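Zwei Finger gegen fünf

Freitag, kurz vor sieben Uhr morgens, und Ilgın Tokgöz hat schon den dritten Durchlauf gestartet. Bei Akomar werden in diesen Wochen Greifer verglichen, zunächst ausschließlich in der Simulation, und wer ihr dabei über die Schulter schaut, will nach zehn Minuten selbst an die Regler.

Zur Wahl stehen 3 Kandidaten: der schlichte Greifer von Flumaner, eine mehrfingrige Hand von Dönmez und ein Saugkopf, der schon am ersten Tag an allem scheiterte, was Falten wirft. Jeder bekommt 100 Versuche pro Aufgabe. Dosen aus einem Fach nehmen, Flaschen umsetzen, weiche Packungen herausziehen, ohne am Regalboden hängen zu bleiben.

Der Flumaner ist eine Freude, solange der Weg frei ist. Zufahren, schließen, heben, fertig! 80 von 100 Flaschen kamen sauber ans Ziel, und das mit einer Regelung, die auf eine Bildschirmseite passt. Im Regal sieht es anders aus. Dort braucht das Gehäuse Platz, und wenn die Packung schräg liegt, schiebt er sie gern noch ein Stück nach hinten.

Die Hand kann mehr und verlangt mehr. Umut Ekinci hat fünf Tage allein am Daumen gearbeitet, bis der Kontakt im Rechenmodell nicht mehr zitterte. Seitdem gelingen ihr Griffe, bei denen man unwillkürlich die eigene Hand mitbewegt: zwei Finger tasten vor, der Rest kommt nach. Langsam ist sie trotzdem, und jede Änderung der Reibwerte wirft die halbe Abstimmung um.

Spannend wird es, wenn beide Arme gleichzeitig laufen, der eine mit Greifer, der andere mit Hand. Dann geht es auch um Kollisionen, Kamerawinkel und die Frage, wer zuerst ans Fach darf.
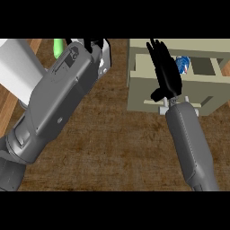 Arvid Tveit hält den Vergleich für zu freundlich gegenüber der Hand: In der Simulation verschleiße kein Seilzug, und kein Fingergelenk werde warm. Er würde den einfachen Greifer nehmen, ihm schmalere Finger geben und die gesparte Zeit in die Bahnplanung stecken.

Ganz abwegig findet man das bei Akomar nicht. Schmale Finger sind bestellt, als Modell gibt es sie schon. Im Januar ziehen beide Endeffektoren auf den echten Prüfstand in Orkwood um, mit denselben Aufgaben und derselben Zahl von Versuchen.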